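June, wrist camera / two-finger gripper, sim only

Continuing the comparison of the two finger sets before Kartini commits to printing either one. Same arm model, same controller gains as last entry. Only the finger geometry and the pad friction change. 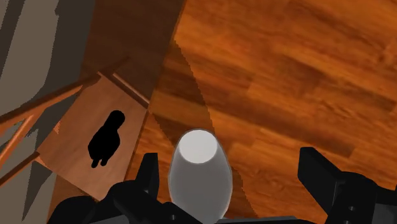
Finger set A is the stock Brundeo pair. Set B is the Skasitz pair with the tips brought inward by 8 mm at full open. Both are loaded from the same gripper base, so the wrist transform does not need touching. I checked this by loading B over A and reading back the tool frame. No offset.

Test object for all runs is the white capsule from the Zurnico asset pack. Matte, domed top, no texture. It is a bad object for the pose estimator and a good one for us, as the estimator has nothing to lock on to except the silhouette. The top of the dome comes out nearly white in the wrist view and the sides go gray toward the bottom. Against the wood floor that gives a clean edge. Ju-won wants the same runs repeated over a light floor. Agreed, not done yet.

**Runs**

1000 grasp attempts per finger set, random yaw, lateral error drawn from the same seed list. Seed list starts at 1037 and is in the repo under the Güneş config, not the default one. The default config still has the old seeds. Do not use it.

Close command is a position target with a force cap. Hold for 90 steps after contact, then rotate the wrist and check slip along the object axis.

- Set A: slip shows up mostly at large yaw, where one finger touches first and pushes the capsule across before the other arrives. Once both are in contact it holds.
- Set B: first contact is closer to even. Slip during rotation is lower. However, the narrower opening means more collisions on approach, with the tip landing on the dome.
- Raising pad friction hides most of the difference between A and B. I went back to the lower value for both.

I have not put success rates here. The slip threshold was set by eye and Kartini has asked for a proper one before any numbers get passed on.

**Wrist camera**

With the current mount the lower part of the object is out of view when it is held, and so is the lowest part of the left finger. For grasp checks this is tolerable, since the rim and dome stay in view. For measuring slip it is not, and slip above is taken from simulator state. If we want the real rig to measure it from the image, the camera needs to tilt down or move back. Moving back is easier in the bracket but costs pixels on the object.

Shadow on the floor has stair-stepped edges. This is the shadow map resolution. It matters because the edge detector picks up the steps as short line segments and feeds them to the silhouette fit when the object is near the shadow. Two options:

1. Raise the shadow map resolution. Slower per step.
2. Turn on soft shadows. Untested with this renderer build.

Ju-won prefers 1 and I have no objection. Either way the runs need repeating for the vision part. The contact results stand.

The shape on the chair seat renders solid black with no surface detail. Material lookup is the first thing to check. It is outside the reach of the arm in these runs and does not affect contact.

**Open items**

- Slip threshold, defined as a distance over the hold, agreed with Kartini.
- Repeat both sets over the light floor (Ju-won).
- Approach height for set B. Try starting higher and see if the dome collisions drop.
- Delete the old seeds from the default config.
- Ask whether the fastener hole on the finger can take the M3 insert, or if the printed version needs a thicker wall there.

Stopped at 6:40 pm with the friction sweep for set B still queued.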